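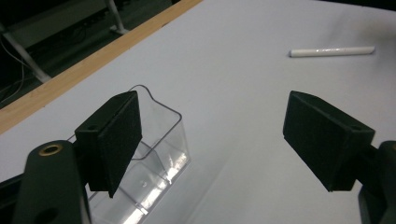

White top, light wood edging.

How to Get Rings and Stains Off a White Table

Feb 6, 2022

A white table is a wonderful thing to own until someone sets down a cup of tea. I bought mine anyway, from a secondhand shop in Cistthorpe, and have been learning from it ever since. Most of what follows I worked out by doing it wrong first.

What you need

Dish soap
Baking soda
Two soft cloths, one of which you don't love
Rubbing alcohol, for ink
Patience, or a radio

Step 1. Start with soap

Put a few drops of dish soap in a bowl of warm water, wring the cloth out well and wipe the whole top, including the parts you think are clean. Dry it with the second cloth. A good half of my "permanent" stains were jam.

Step 2. Make a paste

Mix baking soda with a little water until it's as thick as toothpaste. Spread it over the ring and leave it for 5 minutes. Go and do something else. Watching doesn't speed it up, and I have put in the hours.

Step 3. Rub, gently

Small circles, light pressure. If you lean on it you'll swap a brown ring for a dull patch, and the dull patch is yours for life. Rinse the cloth, wipe off the paste, and repeat once if you can still see the mark.

Step 4. Ink and marker

Dab a little rubbing alcohol on the cloth and try it somewhere out of sight. If the finish doesn't go sticky or cloudy, blot the ink from the outside in. Open a window. Keep the alcohol well away from any wood trim, which may have a finish of its own and strong feelings about it.

Step 5. Wood edges

Damp cloth, with the grain, then dry right away. No paste here. It settles into the grain and you'll be picking it out with a toothpick in June.

What about scratches?

Cleaning won't fix those. You can smooth a faint one on bare or oiled wood with 400 grit paper, but don't take sandpaper to a shiny white top. I did the underside of mine as a test and was very glad it was the underside.

Coasters also exist. I own 16 of them and they live in a drawer.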